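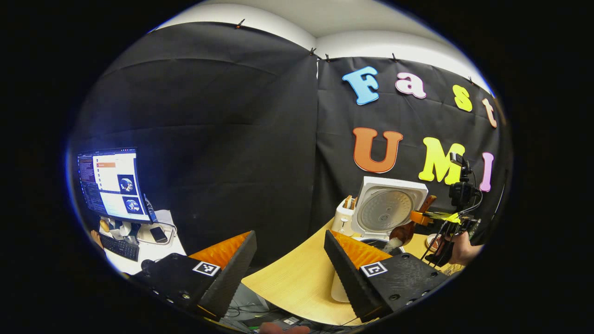 Home | Course outline | Handouts | Readings | Contact

Handout 5: Reading a Small Business Lease

Read this before Thursday. Bring the sample lease from Handout 4 and a pencil.

Rent and what goes with it

Commercial rent is usually quoted per square foot per year. A unit of 700 square feet at 40 dollars a foot costs 28,000 dollars a year, or a little over 2,300 a month. That figure is the base rent. Most tenants pay more than the base rent, and the lease says how much more and for what.

Gross lease: the tenant pays one amount. The landlord pays property tax, building insurance and upkeep out of it.

Net lease: the tenant pays base rent plus a share of one or more of those costs. In a triple net lease the tenant pays a share of all three.

Modified gross: anything in between. The label tells you very little, so read the clause.

The tenant's share is normally the tenant's floor area divided by the total rentable area of the building. Check both numbers. Rentable area often includes part of the hallways and lobby, so it can be larger than the space you can put a desk in.

Worked case: Caleck Printing

Caleck rents 3000 square feet in the Rolton Building under a triple net lease. The landlord, Pondura Properties, sends an estimate each May and bills one-twelfth of it every month. At the end of the year the estimate is compared with the real costs. If the real costs were higher, Caleck owes the difference — this is called the reconciliation.

In the second year Pondura replaced the roof and put the full price into the shared costs. Caleck objected. The lease said "repairs" and did not mention replacement. Look at clause 2 of the sample lease and decide who has the better argument. We will come back to this in class.

Term and renewal

The term is how long the lease runs. A renewal option lets the tenant stay on, usually with written notice by a fixed deadline. Miss the deadline and the option is generally gone. Võ Bakery, the second case in your packet, sent its notice nine days late and had to negotiate from scratch.

Terms to know: base rent, pass-through, cap, reconciliation, option, holdover, assignment, sublease.

Related handouts
Handout 4: Sample lease with blanks
Handout 6: Deposits and personal guarantees
Handout 7: Assigning and subletting
Worksheet: Comparing two offers

Contact the course office | Copyright, all rights reserved | Back to top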